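Nernetti bench power supply for pedalboards: review
2026-03-24

I bought the Nernetti supply in February to replace an older Plurulico unit which had started to hum. I paid full price for it at Declercq, and it has been on my main board since then. I play guitar in a covers band and do a bit of recording at home, so it has been used in pubs, in a church hall with terrible wiring and on a desk next to a computer.

What you get

The supply is a flat black metal box with seven outputs along one long side and the mains socket on one short end. In the box there is a mains lead, a set of DC leads, one polarity-reversing lead, a pair of mounting brackets and a folded sheet of instructions. The DC leads are all the same length and they are too long for pedals that sit directly above the supply and slightly too short to reach the far corner of a large board. I ended up buying two longer ones and coiling the rest under cable ties.

The mains lead is a normal kettle-type one, so if you leave it at a gig you can borrow another from almost anybody. My Plurulico used an external brick with a thin plug that I had to tape in place, and I was glad to see the back of it.

Outputs

All seven outputs are listed as isolated. Four are fixed at 9 volts and meant for ordinary analogue pedals. Two can be switched between 9 and 12 volts with a small slide switch. The last is the high current one, rated at 1,000 mA, for big digital delays and multi-effects.

My board has six pedals: tuner, compressor, two drives, an Ultden chorus and a digital delay. The delay goes on the high current output and everything else goes wherever the lead reaches. That leaves one output spare, which I use for whatever I happen to be trying out.

The slide switches are set well back, and you need a pen tip or a small screwdriver to move them. I like that. On the Plurulico they stuck out and I once sent 12 volts into a fuzz pedal by catching the switch with a patch lead. The fuzz survived, but it made a very odd noise first.

There is no 18 volt setting. If you have a drive pedal that you like to run at 18 volts for the extra headroom, you will need a doubling lead that joins two outputs, and Nernetti doesn't supply one. For a box at this price I think they should.

Noise

This is why I changed supply, so I spent some time on it. With the old unit, turning on the delay added a high whine to anything with gain in front of it. Turning off the chorus made it better, turning off the compressor made it worse, and I never found the pattern.

With the Nernetti the whine has gone. With both drives on and the guitar volume rolled off there is hiss, as you would expect, but no whine and no hum that I can trace to the supply. I recorded the board through the audio interface with each pedal switched on in turn and listened back on headphones. The chorus has a faint tick in time with its sweep, but it does the same on a battery, so I put that down to the pedal.

In the church hall I still had hum from the single coils, as I do with any board in that building. Standing at a different angle to the amp helped. No pedal supply will fix that, whatever the adverts suggest.

One warning. When I first put the board together I had the supply right underneath a wah I was trying, and the wah picked up a low buzz. Moving it a hand's width to the side cured it completely. Wahs do this with most mains supplies that have a transformer in them, so leave yourself a bit of space.

Heat

It gets warm. After a full evening, two sets and a soundcheck, the top of the case was warm to the touch but not so warm that I wanted to take my hand off. The instructions ask you to leave 16 mm clear above it, and on a slanted board with feet that is easy enough. On a completely flat board it won't go underneath at all, so measure before you order. I have seen people fix theirs on top between pedals, but then you lose the space of one good-sized pedal.

Fitting it to the board

The brackets are L-shaped and go on either end of the case. You can screw them down from above or use them as feet with hook-and-loop tape. I screwed mine, which meant drilling the board, and I did that outside because of the metal filings. The screws supplied are long enough for a thick wooden board and far too long for a thin aluminium one, so I cut them down.

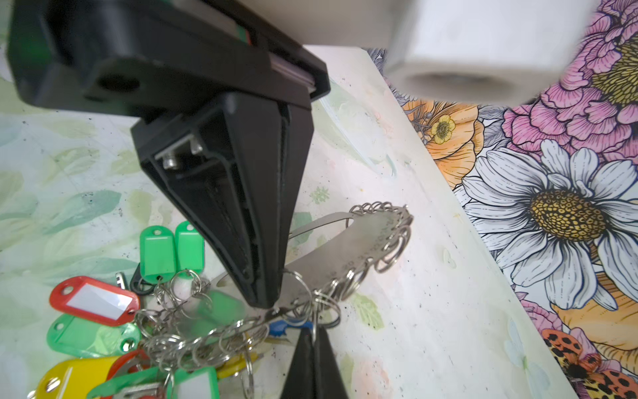

My main complaint is with those brackets, and with how they hold on to the case. The screws have shallow cross heads that sit proud of the surface, and one of them had chewed up by the second time I took it out. I would much sooner have had hex heads set down out of harm's way, like the two silver ones in the recessed pocket at the wide end of that black finger, which go into a small metal bracket. On a pedalboard everything that sticks out gets caught by a lead or scraped on the inside of the bag sooner or later. I have since replaced the Nernetti screws with hex ones from a hardware shop and put a drop of thread lock on each. They have stayed put, though the heads still stick up a little.

The other small problem is the indicator lights. Each output has its own light, and they are very bright blue. On a dark stage they shine up between the pedals and make it harder to see which drive is on. I put a strip of black tape over the whole row. If an output is overloaded its light is meant to flash, and with the tape on I wouldn't see that, but I would hear the pedal cut out.

Carrying it around

It is heavier than the Plurulico with its brick. On my board the difference was enough that I moved the supply towards the handle end, and the bag now hangs straight. The mains socket grips the plug firmly. It hasn't worked loose at a gig so far, and I did have someone trip on the cable once. The wall end came out first.

There is no courtesy socket for powering a second device, so if you use a wireless receiver or a small mixer on the floor you still need an extension lead.

Compared with the cheaper options

If you run two or three analogue pedals, you don't need this. A plain wall adaptor and a daisy chain will do the job, and I used one for years before I added anything digital. The trouble usually starts when a digital pedal shares a supply with a high gain one, and at that point separate isolated outputs are worth paying for.

Plurulico's current model has more voltage options and costs less, and I did think about it. I was put off by the external brick, which they still use. If you play mostly at home that may not matter to you.

I'm keeping the Nernetti. It is quiet, it has enough current for my delay with some to spare, and the mains lead is easy to replace. I would change the screws on the first day, and buy a couple of longer DC leads when you order so that you don't pay for postage twice.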